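Wednesday, getting on for 9 in the evening

Well, we made it to Ponstead, bags and all, though for a while there it looked like only half of us would! The 8 o'clock ferry was full, the next one was running late, and Remo had put the whole group's tickets in the side pocket of the bag he'd already handed over to the luggage trolley. Cue much running up and down the quay (me) and a very patient man in a yellow jacket, who let us dig through the pile while the queue watched.

Crossing was lumpy. I kept my eyes on the horizon and ate ginger biscuits, which did the trick. Remo Morelli slept through all of it, of course, with his hat over his face.
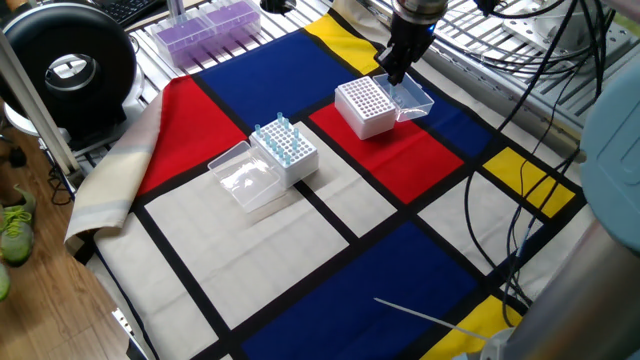
How are we getting up to Cakitley on the first day? By the Russo minibus from the harbour, and then on foot for the last 2 miles, as the bus can't manage the track.

I rang Russo from the guest house and got a very cheerful woman who says the bus holds all of us plus rucksacks, but the cases will have to stay down here. So: repack tonight, one bag each, and PLEASE everyone keep their passport on them and not in a case. I mean it this time.

Money so far: 40 spent on the harbour taxi (daylight robbery, but it was raining and we were tired), and more than that on supper. The fish was lovely, mind you. Receipts are in the back pocket of this notebook if anyone wants to check my sums.

Still to sort out:
Adaptor for the room, the one I packed doesn't fit
Ask about breakfast before the bus
Postcards, Mum will never forgive me otherwise
Find out if the footpath at Dasadwood is open in June, the landlady thought so but then her husband said it wasn't

Bed now. Window won't shut properly and there's a gull out there with a lot to say.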